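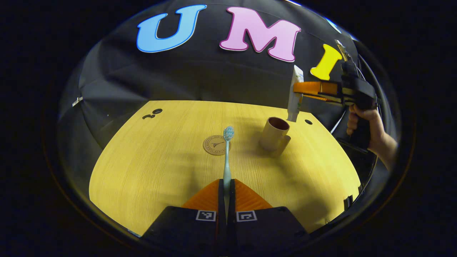 Iker Collado sells toothbrushes, and has done for long enough that he looks at the handle before he looks at the bristles.

"People choose by colour," he says. "Then they get home and live with the handle."

The one held over the light yellow table is pale mint green, with white and light blue bristles. The handle is wide at the holding end and narrows to a thin neck. Collado likes the shape. He says a wide handle suits children, older people and anyone who brushes half asleep, and that a slender neck makes it easier to get round the back teeth. He has no strong view on the green.

"It sells. Pale colours sell better than they did. When I started it was all bright red and bright blue, so that families could tell them apart."

Collado runs Zerby, a small household shop in Segura. It stocks 159 different items, a number he knows because he has just finished the stock list for the year. Most of them are things that get used every day and then replaced: toothbrushes, soap dishes, nail brushes, sponges, washing-up brushes, coasters. Before the shop he was a buyer for a wholesaler called Tridalia, where he spent four years in the bathroom section.

"Bathroom was where they put new people," he says. "I asked to stay. My manager thought I was being polite."

At Tridalia he learned to handle a sample before reading the sheet that came with it. Suppliers would send a carton and a page of claims, and he would put the page in a drawer until he had used the brush for a week. He still works that way. Anything new goes home with him first, and his own bathroom has a shelf for things on trial. At the moment there is a tongue scraper on it and a soap dish that he says he will not be ordering.

What was wrong with the soap dish?

"It holds water. The soap goes to jelly. It's a nice dish for keys."

He is stricter about storage than about the brush itself. A toothbrush should stand upright with the head at the top, he says, and it should be able to dry between one use and the next. He doesn't stock closed caps except for travel. He does stock open stands, the kind with a hole for each brush, and a plain beaker made by Narkeo that has been on his shelves since the shop opened. The beaker costs less than the stands and he thinks it does the same job.

"If two brushes lean together in it, get a second beaker. I say that to couples and they laugh, and then some of them come back for the second beaker."

The subject of coasters comes up by way of the round tan one lying on the table behind the toothbrush. Collado sells those too, and they cause more discussion in the shop than he would have guessed. Customers want to know if a coaster will mark, if it will stick to the glass, if it will go under a plant pot. A few buy them for the bathroom, to put under the beaker.

"That's a good use. You get a ring on the shelf otherwise, from the wet. Lift the coaster out once a week and wipe under it, and you're done."

He prefers round to square, for a reason he admits is personal. Square ones have to be lined up with something, and he finds himself straightening them in other people's houses. Round ones can be put down anywhere.

He has opinions on tables as well. A light surface with a visible grain is what he would choose for showing small goods, and he likes a dark cloth hung at the back.

"A pale brush on a white counter, you don't see the shape of it. Put black cloth behind and people pick it up. I did that in the shop window in November and had to reorder."

Coloured lettering on dark cloth gets his approval too. The blue U, the pink M and the yellow I are the sort of thing he would have in the window himself, he says, outlines and all. His own sign was cut by his sister from thick card, and the Z has been glued back on twice.

Asked how long a toothbrush should last, he gives the usual answer of three months, and sooner if the bristles have splayed. Then he says that most of his regulars keep theirs too long, and that he can tell from how surprised they are by a new one. He once kept a used brush under the till to show people what splayed bristles look like. His wife made him take it away.

Old brushes go on to a second job in his house. One does the grouting, one does the hinges on the oven door and one lives in the shoe box. He cuts a small notch in the handle of each so that it never finds its way back to the bathroom.

The shop is quiet between Christmas and the new year, and he uses the time to clear out drawers. This week he found a box of 45 children's brushes from his first order, still sealed, with a handle he now thinks is too thin. He hasn't decided what to do with them. A school has offered to take up to 10 for a painting class, for spattering stars on dark paper.

"They'd be good at that," he says. "The bristles are quite stiff."

He is back behind the counter in the morning, with a delivery of nail brushes to unpack.

*Interview: December 28, 2024*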